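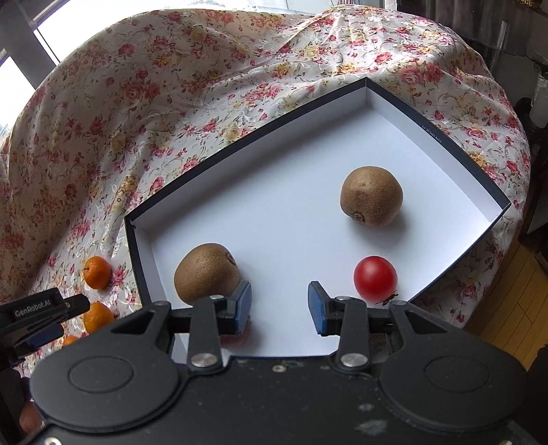

In Defense of the Fruit Tray

When I moved to Kosberg, my first kitchen had no place for fruit. The refrigerator was small and the shelf above the stove was too warm, so I put everything in a deep bowl on the table. I thought this was the normal way. In magazines fruit is always in a deep bowl, piled up like a small mountain, and it looks very generous.

After two years I am against the bowl. My opinion is that a household should keep its fruit in a shallow tray, in one layer, and should accept that the tray holds less.

The bowl hides things. You eat from the top, because the top is what you see, and then you buy more and put it on the top again. The pieces at the bottom carry the weight of the others and wait. One evening in March I emptied my bowl to wash it and found two kiwis which had become almost liquid, and under them a tomato I could not remember buying. I was ashamed, because my grandmother would never throw away a tomato.

In a shallow tray there is no bottom. Each fruit touches the tray and the air, and you see all of them when you pass through the room. If one kiwi has a soft place, you find it the same day with your thumb. I am not more disciplined than before – I simply see what I have.

People say to me that a tray is too small. This is correct, and I think it is the best argument for it. My tray takes enough for a few days. When it is full, I do not buy more. The covered market on Polat Street is open until seven in the evening, and I can go there again on my way home. With the bowl I bought fruit for a person I wanted to be, who eats four oranges before breakfast.

The second objection is about tomatoes. My neighbors put them in the refrigerator, or they say a tomato is a vegetable and has no business next to a kiwi. I do not want to argue about botany. A tomato from the refrigerator has a wet, flat taste, and one from the table has a smell. It is true that some fruits make others ripen faster, and for this reason I keep apples and bananas apart from the kiwis, unless the kiwis are as hard as stones and I want to hurry them. But small oranges and mandarins can stay almost anywhere. If the tray is full, they can lie on the tablecloth beside it and suffer no harm, as long as somebody eats them soon.

I will say also a word for the plain color. I had for a short time a tray with painted grapes and leaves, bought at Prurnar for 39, and it was pretty when empty. With fruit in it I could not see anything. A small spot of mold could hide between two painted leaves. On a white surface even a drop of juice is visible. If you like flowers, and I do, put them on the tablecloth under the tray.

My sister-in-law still uses the bowl. It is blue glass, it was a wedding present, and she says a table looks poor without it. I understand this feeling. In the country where I grew up, a full bowl told the guest that he was welcome, and a guest who saw only a few pieces of fruit could think that we were counting. But guests in my home now take a fruit more often than before. From the high pile they did not like to take, perhaps they were afraid it would fall. From the tray they take a mandarin while they are talking, and leave the peel on the saucer.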